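January 12, 2024

Second day on the new handling rules. Lorna Imrie sent them over from Brillutmont last night, all 45 clauses, and Yogesh read them aloud at breakfast in the voice he keeps for parking notices. I had hoped for something shorter.

Clause 2 says every cloth is to be taken by its two near corners, one gripper to each, and lifted "without hesitation." Who writes this? I hesitate over fabric at home. If the people never hesitate, I don't see how the arm is supposed to learn what to do when a corner slides. Yogesh says the point is to get clean runs first and messy ones in April. I'll believe in April when it comes.

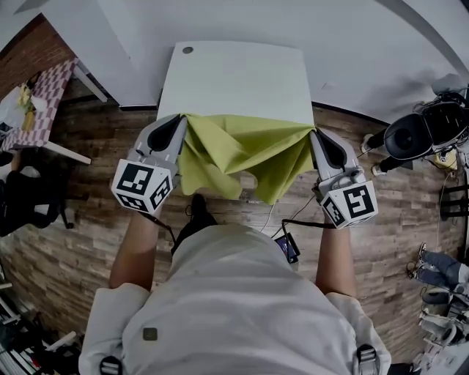
Green cloth, both corners held, most of it over the front of the table.

My other quarrel is with the marker cubes. The rules want them "visible at all times," and whoever put that in has never folded a towel. Your wrists turn. A good fold hides things. So do we fold badly to please the cubes, or fold properly and have Stusley throw the run out? I wrote to Lorna and asked. She answered that it was a fair question, and left it there.

To be fair to her, I do like the clause on rest. Stop after 20 minutes, put both grippers down, shake out the hands. At Clollbridge we went on until our thumbs gave up and called it dedication.

They want 2,000 runs. I did my share today and signed the sheet, with a note in the margin against clause 2. Must ask Yogesh for the spare wrist strap.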